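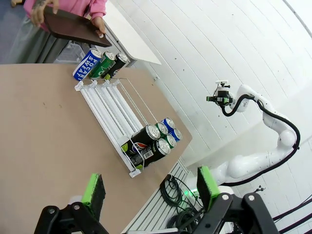

Skimden 3 Countertop Drink Organizer

I started selling shelf fittings out of Birkport because I got fed up with the ones I had at home, and the Skimden 3 is the one I always end up talking people into. It's a sloped organizer for cans, made for small break rooms, snack counters, garage fridges and anybody who buys drinks by the case and then can't find the one they want!

You load at the back, you take from the front, and the next can comes down on its own. That's the whole trick. No motor, no batteries, no app. I've had one on my own kitchen counter since March and my kids have been very hard on it, and so far all I've done is wipe it down (root beer, mostly).

What you get

The base, the lane dividers, a bag of clips and a folded sheet of instructions. The sheet was written by Surachet Chareonsuk, who does all our test assembly, and he's a lot more patient than I am, so please read it before you start snapping things together. You don't need tools. If you're pushing hard enough to hurt your thumb, the divider is in backwards – turn it around and it drops right in.

Which cans fit

Standard 12-ounce cans are what it was built for. The tall skinny ones work too if you slide the divider in one notch, and you'll want to do that, or they lean. Short 8-ounce cans are hit and miss. I've had customers swear by them, but mine tip over about halfway down, so I'm not going to promise you anything there. Glass bottles, please don't.

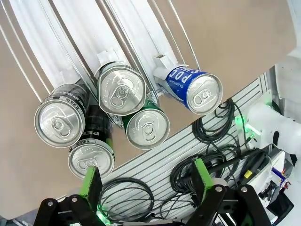 Size and weight limits

The base is 326 mm wide and each lane is 78 mm across on the inside with the dividers at the widest setting. Leave yourself some elbow room behind it for loading, because you will forget and then have to drag the full thing forward (ask me how I know). It goes happily on a counter, a pantry shelf or the middle rack of most full-size fridges. I wouldn't put it in a fridge door.

Cleaning

Warm water, dish soap, soft cloth. Skip the dishwasher, the clips don't like it. If the cans start to hang up, it's nearly always dried soda in the lane.

How it compares

People ask me about the Cludent and the Egilsson all the time. The Cludent is cheaper and perfectly good if you only drink one thing. The Egilsson is heavier and looks great, but it comes in one fixed width and I found it a pain to move. The Skimden sits in between, and you can get spare parts for it from me one at a time, even a single clip.

Ordering

I got 200 in with the last delivery, and they ship in a plain box from Birkport. Spare dividers and clips are listed on the parts page. If yours turns up with something missing, send me a note with your order number and I'll mail the piece out, no forms to fill in.

Page updated 12/16/23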